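Lab visit: simulation work at Zosgate

In December four of us from the Tutden users' group went to see the manipulation lab at Zosgate. We had asked for the afternoon tour, which starts at 2 pm and is meant to run for an hour. It ran well over, mostly because of our questions.

Sign-in is at the rear entrance, off the car park. Visitors get a paper badge and a locker key. Phones were fine in the corridor and the meeting room but had to stay in the lockers once we went into the work area.

Masanobu Koyama met us and gave a short talk first. The group studies how to train a grasping policy in simulation and then use it on a physical arm with as little retraining as possible. Their particular interest is the view from the wrist. A camera mounted there sees the fingers at all times, and sees the target from close up, but it loses most of the room. Koyama said their earlier policies did well with a fixed overhead view and poorly when that view was taken away.

The method they are testing now is fairly simple to describe. Each training run takes place in a rendered room. Between runs the software changes the lighting, the surface textures, the colours and the placement of furniture and small items. The policy only ever gets the wrist view and the joint readings. It is also trained to guess how far each fingertip is from the nearest surface, and that guess is scored separately from the grasp. The second part is what the group considers new – the distance guess is thrown away once training is finished, but learning it seems to improve the grasping.

Hatsue Hayashi showed us the results so far. The comparison uses 122 rendered rooms that were kept out of training. With the distance guess included, the success rate went up by 18 percentage points over the same policy trained without it. Most of the gain came from rooms where the target was close to a wall, a door or a piece of furniture. In open space there was hardly any difference. She was careful to say that these are simulation figures and that the trials on the arm are still too few to report.

After that we moved to the workstations, where Kohei Uchida stepped through some of the test rooms. Dark rooms are the group's main problem at present. When a large part of the view is black, the policy has little to judge distance by, and it tends to stop short. Uchida thinks the answer is more dark rooms in training. Hayashi would sooner add a depth sensor, and the two of them have clearly had that discussion before.

We also had a quick look at the physical arm, which was switched off. Paloma Brannigan from our group asked about rendering costs. The answer was that they keep the images fairly plain on purpose and spend the computing time on variety.

Visits can be booked through the lab's front office. Allow extra time for parking, and bring a jumper, as the workstation room is kept cold.

Fionnuala Dunne

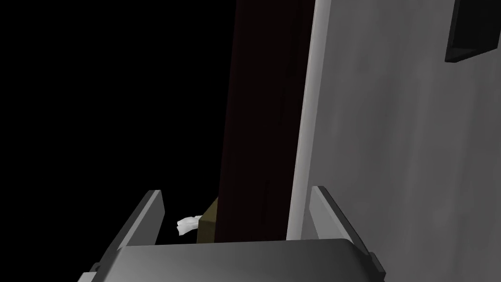 Simulated view over the open gripper, with a dark panel ahead and a grey wall to the right.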